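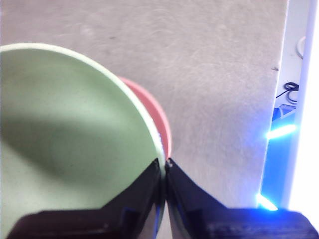
*Green bowl, with the pink one next to it.*

## Shared kitchen rules: colored dishware, Fesdale building

**harix_facilities** wrote on 2026-03-01:

Residents are advised that the shared kitchen on floor 5 will move to a color system for dishware. Green is reserved for meals without nuts, pink for general use, and blue for serving. The proposal received 332 responses in the August survey. Comments are invited before the rules take effect.

**mudaliar_9** wrote:

I must record an objection. Color alone does not prevent contact with allergens if every item goes through the same sink and is dried with the same towel. The Nemen building keeps a separate, locked cabinet, and I would ask that Fesdale do the same.

**tenant_rep_east** wrote:

I support the proposal as written. A locked cabinet requires keys, and the last set was missing for nine weeks. Stacking by color is a reasonable first step.
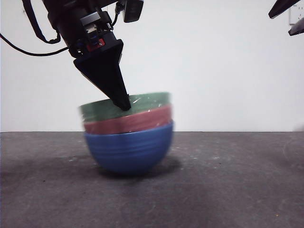
### Reply from harix_facilities

The sink concern is noted. A second drying rack – marked for green items only – will be added to the order. The cabinet request remains open.

**mudaliar_9** wrote:

The rack is welcome. It does not address the towels, and my objection stands until paper towels are supplied.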